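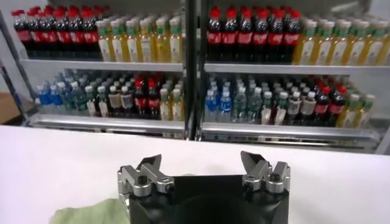 Unit 6: Collecting demonstrations for a pick-and-place policy
Course handout, Nigel Cropper

This unit covers how we record examples by hand before any training is run. Read it before your first session at the Bickerstaff bench.

What counts as an example

One example, or episode, is a single attempt at one task, from the start pose to the end pose. It holds the wrist camera video, the joint positions, the gripper opening and a short text instruction. If any of these is missing, the episode is dropped.

Write the instruction before you start. "Pick up a cola bottle from the upper shelf" is fine. "Get a drink" is not, as the shelves hold cola, water and several other drinks, and the model has no way to tell which one you meant.

Varying the setup

A policy trained on one layout learns that layout. Between episodes, change one or two of the following:

Start position of the arm
Which bottle in the front row is the target
Shelf tier, upper or lower
Items lying on the table, such as a cloth
Room lighting

Write each change in the log. Do not change the camera mount. If it gets knocked, stop and tell the lab assistant – older episodes cannot be mixed with new ones until the camera has been calibrated again.

Things to watch for

Tightly packed bottles are hard to grasp with two fingers. Approach slowly and open the gripper only as wide as you need. Glass reflections also change with the arm's position, so do not throw out an episode only for glare.

Keep failed grasps. Label them "fail" and leave them in the set. In the May collection, 17 of the 100 Alta episodes were failures, and they were useful later for training the success detector.

Assignment

Each pair records 100 episodes and uploads them to the Tronis folder with the log file. The shared set now stands at 859 episodes. Uploads close 2024-12-31.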